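Fold the jersey, please

I will argue with anyone, any Saturday, that a basketball jersey belongs in a drawer and never on a hanger. I love these shirts! I have far too many, and the ones that spent years on a rail have shoulders like coat hooks now.

Folding one well is a small pleasure. Spread it out on something soft and wide - a couch seat is perfect - and smooth it from the neckline down to the hem. Sides in, bottom up, done. The number should end up facing you, so you can find the shirt you want without digging through the pile.

My neighbors on Udora Street swear by rolling. Rolling is fine for socks! A big printed number hates it, and you end up with a crease right through the best part of the shirt.

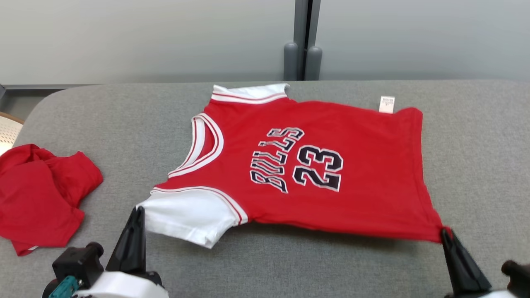

HOME & LAUNDRY

Look how much there is to enjoy in a red Bulls 23 laid out flat: the arched letters, the striped trim on the white panels, that lovely layered ribbing at the neck. You miss all of it when the thing is in a heap like the red T-shirt beside it. Tug the corners gently, chase the wrinkles out with your palm, and take your time. Plain tees can wait their turn.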